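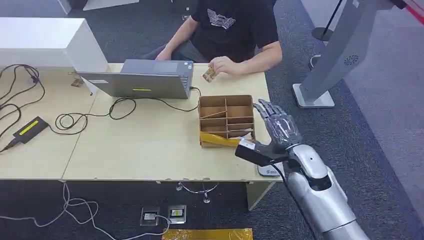
Flenex Small Parts Reuse Scheme, Sundville workshop
Progress report to the funder, November
Prepared by Evelien Peeters

1. Position at the end of the period

Sorting of the donated stock is behind the plan by one week. Intake closed as scheduled, and 200 items have been checked, labelled and entered in the register out of the 700 received from Kudo. The remainder is held in the store in the bags in which it arrived. Spending is within the agreed budget and no transfer between headings is requested.

2. Sorting method

The main change in this period is the move from open trays to partitioned cardboard boxes. Trays were quick to fill but small items moved between groups whenever a tray was lifted. With a divided box, each compartment takes one class of item and the box goes from table to shelf without being repacked. The Flullska inserts ordered in the spring proved too shallow for the larger cards and were returned for credit – the replacement partitions are plain cardboard, cut on site.

Each item is handled once. It is read, entered on the laptop at the sorting table, and placed in its compartment. Items that cannot be identified from their marking go to a separate compartment and are reviewed on Friday. The share going to review has fallen as the reference list has grown, but it is still higher than we would like for items in card packaging, where the print is often rubbed.

3. Sorting table and cabling

The working surface is adequate for one person sorting and one box. It is not adequate for two boxes side by side while the laptop is in use. Loose power leads take up space at the left of the table and have to be pushed back before a second box can be set down. We propose a cable tray fixed under the rear edge and a shorter lead for the laptop. Both can be met from the furniture heading.

The white cabinet next to the table stays where it is. Moving it was considered and would gain little.

4. Register

Duplicate entries were found in the first batch, caused by two spellings of the same class name. These have been merged, and the class is now chosen from a fixed list. Weights are no longer recorded for single items. The total weight of each full box is entered instead, which meets the reporting condition in the grant letter.

5. Work for the next period

Complete sorting of the remaining Kudo stock.
Fit the cable tray and replace the laptop lead.
Bring 6 further divided boxes into use.
Issue the first 3 full boxes to the Sundville repair bench and record what is used.

6. Decision requested

Approval to move the closing date for sorting back by one week. The date of the final report is unaffected.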